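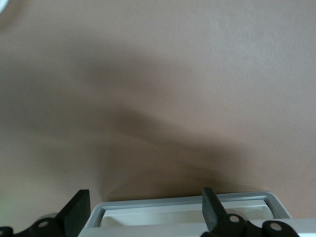 What color was the table supposed to be? The catalog said Skorkmont Sand, which covers everything from oatmeal to a healing bruise.

Harvey Petrenko had ordered it from Pakby at 2 a.m., the hour at which he did most of his thinking about furniture. On his phone it had looked like a beach. In the dining room it looked like the inside of somebody's elbow – a sort of beige that had once been introduced to pink and never got over it.

He called the store.

"Is it damaged?" asked the woman.

"It's taupe."

"Is the taupe damaged?"

He said he would have to check. He went back and bent down until his cheek was nearly on it. No scratches. No pattern. A fine, dull grain, like very expensive paper. Over by the window it went almost gray, and where the shade fell it turned brown, so that he owned, depending on where he stood, at least two wrong tables.

"It keeps changing," he told her.

"That's the light, sir."

"Can I return the light?"

She put him on hold. The hold music was a flute. When she came back she offered him 100 dollars in store credit or a visit from the Altlow warehouse, who would take the table away and leave him eating over the sink until spring. His case number was 611. He wrote it on his hand.

His sister Mfinanga – their mother had named her after a street she'd been happy on – came over that evening with soup. She set the pot straight down on the tabletop before he could shout.

"New table," she said.

"What color would you call it?"

She considered it while he slid a magazine under the pot.

"Mom's bathroom."

He sat down. It was Mom's bathroom, the one in the old house, with the door that stuck and the radio on the windowsill that only got baseball. He had spent a good part of his childhood in there avoiding the dishes.

"I hated that bathroom," he said.

"You cried when they painted it."

He got out the bowls. In the morning he called Pakby, read the number off his hand, and asked what the 100 dollars would do toward chairs.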